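Refilling the floor cushions, part 2
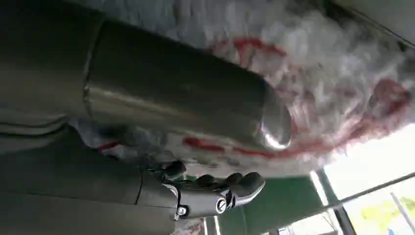 White fibrous material, up close.

The two long cushions from the window bench had gone flat in the middle by January. I had been turning them every week, which moved the dent to the other side and did nothing else. Darius Dinu, who sewed the covers, left a zipper along one short end, so the fill can be reached without unpicking a seam.

Weights first. The better cushion came to 2790 g with its cover on. The flat one was 645 g lighter. Both are cut to the same pattern, so I took the difference as the amount to add and weighed it out on the kitchen scale before opening anything.

The fill is a polyester fiber sold by Lemik in compressed bags. It comes out of the bag in slabs and has to be pulled apart by hand. I tear off a piece the size of a fist, pull it in two directions until I can see light through it, and drop it in a box. Skipping this step gives lumps, and they do not work themselves out with use. I tried that on a pillow last winter.

Order of work:

Open the zipper and take out the old fill as far as the middle.
Pull the old fill apart the same way as the new.
Mix the two in the box, old and new in the same handful.
Fill the far corners first, packed harder than feels right.
Then the long edges, then the center.
Close the zipper halfway, press the cushion flat with both forearms, and check for hollow spots before closing the rest.

The corners took the longest. Mircea Bălan suggested a wooden spoon, handle end first, and that works if the handle is smooth – mine snagged on the inner seam until I sanded it.

Total time was 2 evenings, most of it spent pulling fiber. The finished cushion sits 13 mm higher than its neighbor, measured at the center with a board laid across. I expect it to settle and will measure again in a month.

Loose fiber gets everywhere. A damp rubber glove picks it off the rug better than the vacuum does – the vacuum brush only rolls it into strings.

Still to do: the round cushion, with no zipper and a hand-sewn closing seam.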